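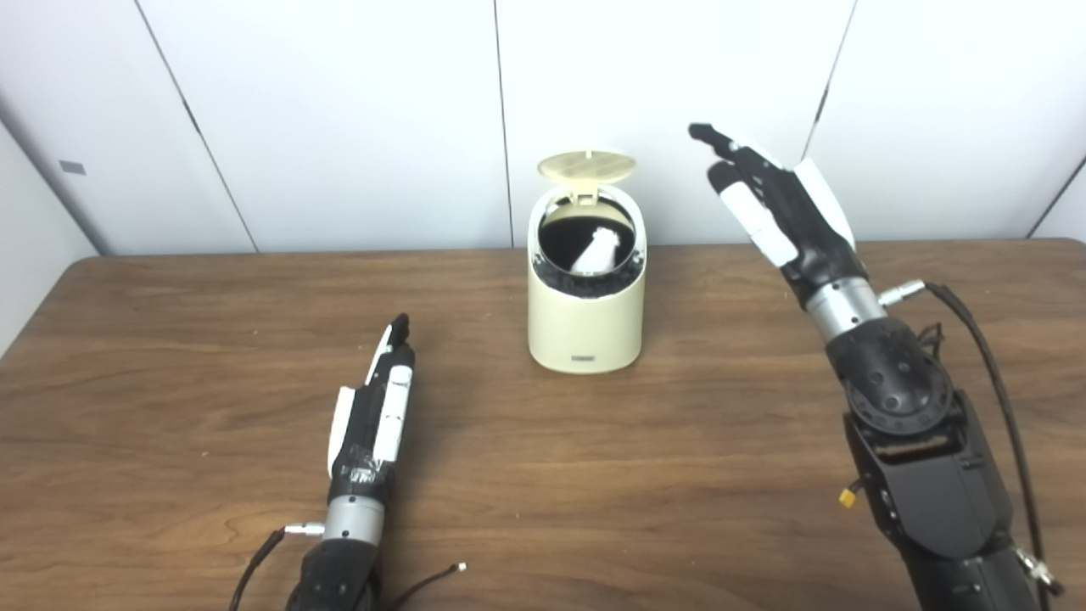 Branding and Outreach Person Wanted for the Flekadcombe Public Library (Part Time)

Posted 09/05/2021

Hi! I run the Flekadcombe Public Library, and I'm looking for someone to help us stop looking like four different libraries. If you like type, signs, flyers and talking to people at the front desk about why they've never heard of our seed packets, please keep reading.

A little background first. We have a main building downtown and a branch out in Costdale, plus a van that goes to Ullport every other week. The main building uses a logo from the nineties with an open book and a sunrise. Costdale uses the same book with no sunrise (I've asked, and I've never gotten a straight answer). The van has a owl on it that came with the van. Our website uses plain text because the person who built it couldn't find a clean copy of any of the above. I have a folder on my computer called "logos maybe" and I'm a little ashamed of it.

Last winter our board agreed to do something about all this. We worked with a small design studio, Böttcher, and they gave us a new wordmark, a color palette and a type family that I really like. It's simple and it's readable from across a parking lot, and it looks fine on a photocopy, which was my one demand. What we don't have is anybody with the time to put it on things. That's where you come in.

What you'd be doing

Mostly, rolling the new look out one piece at a time. We've got 655 separate signs, forms, labels, bookmarks and handouts on my list, and I keep finding more. Some of them can go straight in the recycling. Some need a new header and nothing else. A few need to be rewritten from scratch, like the interlibrary loan form, which asks for your fax number twice.

You'd also make the monthly events flyer, keep our social media accounts going, and write the short newsletter we send to about 400 households on the email list. I write it now, usually late at night, and it shows. I'd love for it to sound like a person who's had dinner.

And then there's the outreach half. I'd want you out at the Costdale farmers market when the weather's decent, at school open houses, and on the van to Ullport now and then. You'd be handing out cards, signing people up and listening to what they say about us. People are very willing to tell you what they think of the library once you're standing next to a folding table.

What I'm hoping you have

You should be comfortable in some kind of layout software. I don't mind which one, as long as you can hand me a PDF that prints the right size. You should write clearly and catch typos, including mine. You should be okay following a style guide that somebody else made, even on the days when you'd have picked a different green.

A library background is nice but I don't require it. Same for a design degree. I've worked with great people who learned all this by making band posters or running the church bulletin. If you speak Spanish, please say so, as we want the most-used forms in both languages by next year.

You'll need a driver's license for the market and school visits. You won't be driving the van. There's a fair amount of carrying boxes and some time on a step stool, so tell me if that's a problem and we'll split the work up differently.

The practical stuff

The job is 40 hours every two weeks, with one evening a week and one Saturday a month. The rest of the schedule we can work out together. You'd be at a desk in the main building, second floor, next to the local history shelves. Costdale has a spare table you can use on branch days.

It's a one-year position to start, with a good chance of being renewed - I can't promise that, the budget gets voted on every spring, but the board is behind it. Pay follows the town's scale for part-time staff, and I'll send the current sheet to anyone who asks, before you apply if you like. You'd get paid holidays and sick time from day one.

How to apply

Send me a resume, a short letter and three things you've made. They can be anything with words on it: a menu, a poster, a web page, a yard sale sign you're proud of. Please don't make anything new for us, and please don't redesign our logo. It's done, we paid for it, and I'm fond of it.

In the letter, tell me about a sign you've seen lately that didn't work and what you'd do about it. One paragraph is plenty.

You can email everything to the address on our contact page with "Outreach job" in the subject line, or drop it at either front desk in an envelope marked for the director. I'll be reading applications through the end of May and calling people as I go, so earlier is better. Interviews take 40 minutes, in person or by video, and I'll send you the questions the day before so you can think about them.

If you're on the fence, write to me anyway and ask. I answer every message, though it may take me a couple of days if the van's out.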